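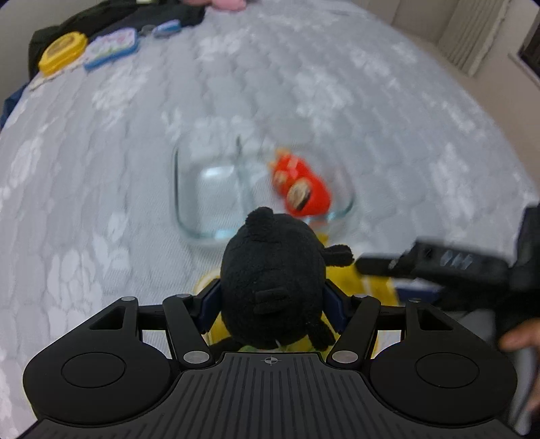
Near gripper holding the black plush at the two-compartment glass container, second gripper at right.

Pridholm Demonstration Group
Minutes of the November working meeting

Present: Peninah Masanja (chair), Freya Bainbridge (minutes)
Start: 14:00

1. Previous minutes
Accepted with one correction. The Qudah export script is owned by Bainbridge.

2. Hand-held demonstrations, plush sorting
Bainbridge reported 94 episodes recorded against a target of 80. After review, 14 were rejected, most for lost tracking during the approach. The remaining set meets the target exactly - no re-recording is planned for this task.
Masanja asked that soft toys be gripped by the body. Tufts and limbs deform too much for the policy to learn a stable closing width. Agreed.
Patterned bedding stays in the set. Plain tabletops are already covered by the earlier Jenari recordings.

3. Two-gripper episodes
Start times between the left and right devices still drift over long takes. Bainbridge will add a sync gesture at the start and end of each take. Operators should keep fingertips clear of the tracking side of the device.
Glass containers: highlights on the rim confuse the depth estimate. Masanja prefers to keep these episodes and flag them. Agreed.

4. Remote control comparison
The Imuvlow station is available for three sessions. The same task will be repeated by remote control, same objects, same instructions to the operator. Time per episode to be logged separately from setup time.

5. Actions
Bainbridge: sync gesture, reflective-surface flag.
Masanja: operator sheet, station booking.

Closed 15:10. Next meeting to be set by email.

Related items
Operator sheet, draft 3
Minutes of the October working meeting
Episode review checklist

Contact the group | Copyright Pridholm | Back to top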